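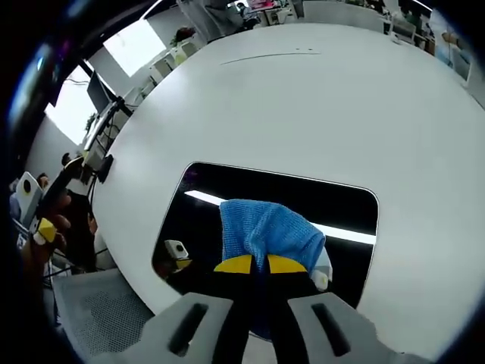
Leidy Ñahui

I have spent most of March being outsmarted by a tea towel, or something very close to a tea towel. It's light blue, it's knitted, and as of this morning it has its own ticket number.

Some background for my aunties, who read this and think I build cars. I work on hand-held grippers. You hold one in each hand, you do a chore with them, and the recordings go off to teach a robot arm to do the same chore. My chore is folding. I have a university degree.

The trouble started with a batch we called Huanca, which was 700 folds across two tables. The numbers looked lovely. Then the arm had its first go at what it had learned, and it picked up the cloth beautifully, carried it to the middle, and would not let go. It just stood there holding on, like a toddler at a shop checkout. We opened the jaws by command. The software reported jaws open. The jaws were not open.

First theory was the model, because everyone's first theory is the model. I lost two days to that one. Second theory was the cloth, which I was quite taken with for an afternoon. A knit has loops, loops catch on things, and I drew a diagram. The diagram was very good and also wrong, as a plain cotton hanky did exactly the same thing.

The third theory came from going back to the recordings, which I should have done before drawing anything. We log the jaw opening on every grasp, and there's a value it should settle at when the fingers are shut on a single layer of cloth. On the right-hand unit that value had been creeping. Not by much on any one day. But there were 2,813 grasps in the log by then and if you plotted the lot, you got a nice steady slope heading for the floor.

So, the pads. The yellow jaw pads are the bit that touches the cloth, and the batch we'd been sent by Zukel was softer than the old one. Soft is good, soft grips fabric. Soft also squashes, and with enough squashing the fingers travel further in than they were ever meant to. Past a certain point the little linkage behind them goes over centre and locks. On a hand-held that's nothing - your hand feels it stick, you give it a bit more on the trigger and it pops back, and you forget it happened. I had been popping it back for weeks. I'd been doing it so reliably that it was in the training data as a sort of tiny flinch.

The arm doesn't have a flinch. It has a motor, and the motor kept pushing against a locked linkage until it got hot enough to trip out. This is the part where I had to fill in the safety form, because one of those trips happened while I was reaching in to free the cloth. The drive reset itself, the jaws let go all at once and the pad caught the side of my thumb. A pinch, a small blood blister, a plaster with a cartoon wombat on it. The form is 4 pages long and asks whether the equipment was "behaving as expected", with a box for yes and a box for no and no box for what I wanted to write.

What we've changed:

There's a hard stop on the linkage now, a printed wedge that costs less than the coffee I drank while designing it.

The drive no longer resets on its own. If it trips it stays tripped until a person walks over and presses the button, and that person has to have both hands out of the way to reach it. Wullix, who make the controller, had this as a setting all along. It was on page 40 of the manual.

Pads get checked with a feeler gauge every morning, before anyone folds anything.

And all of the Huanca folds from the right-hand unit are in a folder called do_not_use, where I expect somebody will use them by winter. I'm redoing them under a new name, Kumance, with the older, firmer pads. They grip a bit worse. You have to bunch the fabric up and take a proper mouthful of it or it slides out, and my fold rate has dropped to something my nan would be embarrassed by.

I did eleven this morning before tea. On the ninth I squeezed, felt nothing stick, and my finger gave the little flinch anyway. Deleted that one and started again.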